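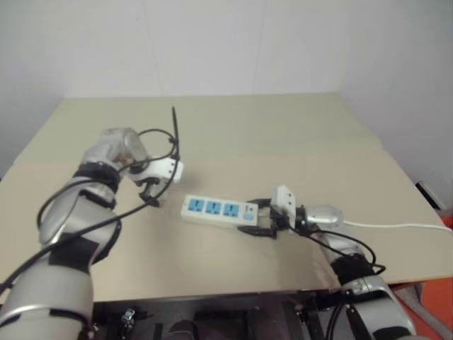

Hilkka Seppälä asked in April whether the Stakitz two-arm kit could handle household electrical goods without custom fingers. The trial at Trenent was set up to answer her.

2 min read

Progress to 2026-06-06: the kit has completed 17 of 18 planned sessions, with about 200 handling attempts logged. Power strips remain the hardest item, chiefly when both grippers must share a short body. 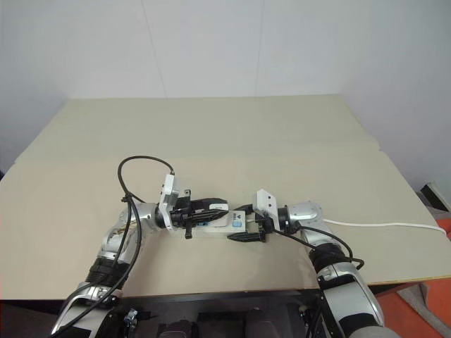
Figure 2. Both grippers at the white device.

Quiroga will quote for a service plan covering 8 months.

Comments

Kundalach: Does the quote include spare fingertips?

R.: Please publish the session log.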